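Convocatoria: buscamos participantes para la jornada de puertas abiertas de Sanell

En abril volvemos a abrir el taller, y este año queremos hacerlo con más gente, más tiempo y bastante menos prisa que la vez anterior. Si alguna vez has tenido curiosidad por ver de cerca cómo un robot se las arregla con las cosas de una casa (la compra, las bolsas, la fruta, todo eso que a nosotros nos parece tan fácil), nos encantaría que vinieras a pasar la mañana con nosotros.

Sanell es un taller pequeño y nos dedicamos a la manipulación doméstica. Trabajamos con dos brazos sobre una base común, y buena parte de nuestros días se va en objetos blandos, que son los que más guerra dan: un asa de plástico se dobla, se enrosca, se pega a lo que tiene al lado y nunca cae dos veces igual.

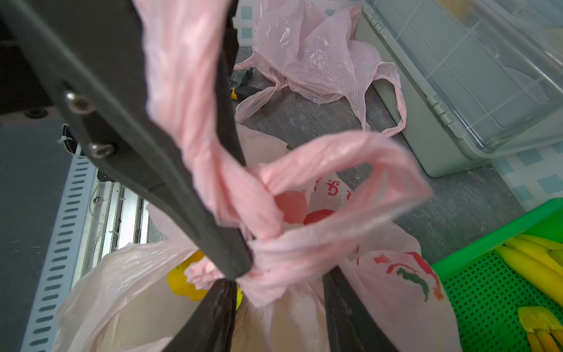 El asa de una bolsa rosa, enroscada en un dedo de la pinza.

Qué vas a hacer si participas

La visita empieza a las 10:00 con un café y una charla cortita de Adi Yusof, que coordina las demostraciones y que contesta a todo con una paciencia admirable, así que trae preguntas. Después pasamos a la zona de trabajo, donde verás la tarea de la compra, con bolsas de plástico, plátanos y una cesta verde. Y luego viene lo que más nos ilusiona: quien quiera podrá ponerse a los mandos de los brazos, siempre acompañado por alguien del equipo, e intentar mover una bolsa de un sitio a otro. ¡Cuesta más de lo que parece y engancha muchísimo!

Al final nos sentamos todos a comentar lo que hemos visto. Os pediremos que rellenéis un cuestionario de 14 preguntas, y de verdad que lo leemos entero, comentarios al margen incluidos.
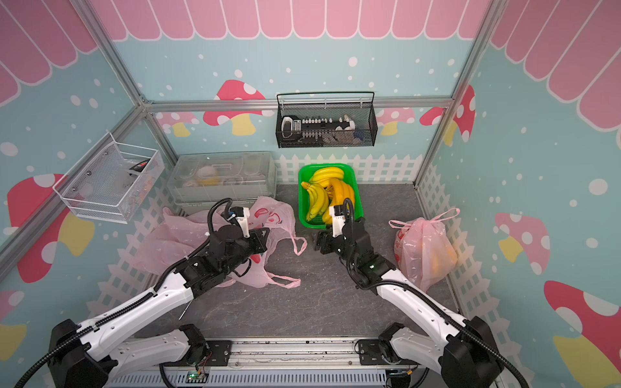 Para esta edición tenemos 36 plazas, repartidas en dos turnos, uno por la mañana y otro que empieza a las 17:00, pensado para quienes trabajan o estudian hasta tarde. Los dos tienen el mismo contenido, de modo que elige sin miedo el que mejor te venga.

A quién buscamos

A cualquier persona a partir de 17 años (los menores de edad, con autorización firmada). No hace falta saber nada de robótica ni de programación. Nos interesan especialmente quienes hacen la compra para una familia grande, quienes cuidan de una persona mayor y quienes tienen poca fuerza o movilidad en las manos, porque sus opiniones nos ayudan mucho a decidir en qué tareas seguir trabajando. El taller está a pie de calle y se entra sin escalones.

La participación es gratuita. Gracias a Brerka podemos ayudar con el transporte a quienes vengan de fuera; indícalo al apuntarte y te contamos cómo se tramita.

Cómo apuntarse

Rellena el formulario de la web o pásate por recepción, en el edificio Piltby. Cuéntanos en un máximo de 200 palabras quién eres, qué turno prefieres y qué tarea de tu casa le dejarías encantado a un robot. Si vienes con alguien, cada persona debe enviar su propia solicitud. Contestaremos a todo el mundo, también a quienes se queden en lista de espera.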